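Petites bouteilles d'eau : les garder, les laver, s'en resservir

Vite fait, mes trucs, en vrac. Complétés le 3 mars 2018, après vos messages.

Ouvrir un bouchon qui résiste : un gros élastique autour, on serre, on tourne. Le bord cannelé accroche bien mieux. Mains mouillées, inutile d'essayer.

Décoller l'étiquette – eau chaude du robinet, pas bouillante sinon le plastique se tord. 5 minutes. Reste de colle : un peu d'huile de cuisine, chiffon, puis liquide vaisselle.

Laver l'intérieur : une cuillère de gros sel, un fond d'eau, secouer fort. Rincer 2 fois. Sécher tête en bas, bouchon à coté, jamais revissé humide (odeur de cave garantie).

Au congélateur : vider un peu avant, l'eau gonfle. Debout le temps que ça prenne, ensuite couchée si on veut. Parfait pour la glacière, on boit l'eau le soir.

Arroser les semis : percer le bouchon à l'aiguille chauffée, tenue avec une pince. Quatre ou cinq trous, pas plus. Emília Štefanec en fait un seul, au milieu, pour ses cactus. Ça marche aussi.

Stockage : à l'ombre, loin des produits ménagers, les plus anciennes devant. J'en avais oublié un carton depuis décembre derrière la chaudière, goût affreux, tout est parti aux plantes.

Pour le sac à main, prendre les courtes, elle tiennent debout partout et ne basculent pas sur le plan de travail.

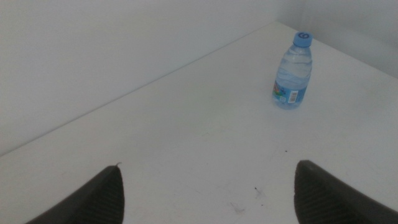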